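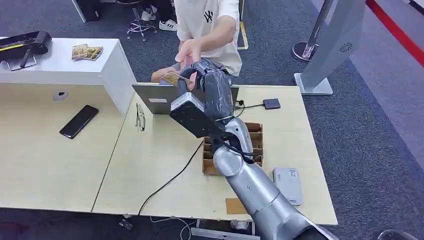

Card handover at the desk, arm side.

Ticket 3228 — Hand does not release flat items on handover
Product: Tanui hand, right side
Site: Truron, demo area
Priority: 2
Status: Open, workaround available

Reported problem
The hand picks up a printed card and presents it correctly. When a person takes hold of the card, the fingers stay closed. Release comes late or on timeout. Thicker objects (mugs, tape rolls, boxed screws) are released on the first pull.

The customer is evaluating the arm for front desk and stockroom chores: passing out cards, sorting labels, handing over small parts. A late release makes the first of these unusable without staff standing by.

Log
1. Ran 25 handovers with the stock release profile. 2 timed out. The rest released, but several needed a second tug.
2. Checked the fingertip force readings. With a card, the pull signal stays close to the noise floor. People pull a card much more gently than they pull a mug.
3. Lowered the release threshold one step. Timeouts stopped. The hand then dropped cards during arm travel, before anyone had touched them. Reverted.
4. Compared contact at the moment both parties have the card. A single fingertip against the printed face gives a usable signal. A full pinch hides it.
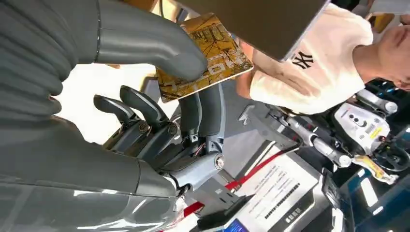 5. Changed the grip for flat items. The thumb presses on the face and the fingers support from underneath. At handover the thumb unloads first and the fingers follow.

Thumb force during transport is set to 223 in the profile (raw units, not newtons). Lower values let the card rotate when the wrist turns.

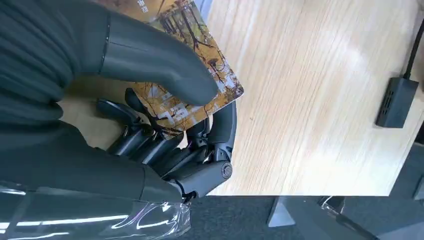 The new profile has to be selected by hand. The planner cannot yet tell a card from a thin box, and it falls back to the stock profile after a restart. Zarnthorpe has the planner change in its queue — no release assigned.

Workaround
Load the flat-item profile after each restart. Limit wrist speed to the low setting. Do not change the release threshold.

Assessment for the customer
Handing over one card to an attentive adult: acceptable with the workaround. Dealing single cards from a stack: not supported. Laundry tags and paper receipts: not tested, send samples to Botstead.

Next action: repeat step 1 with the new profile and attach the force traces.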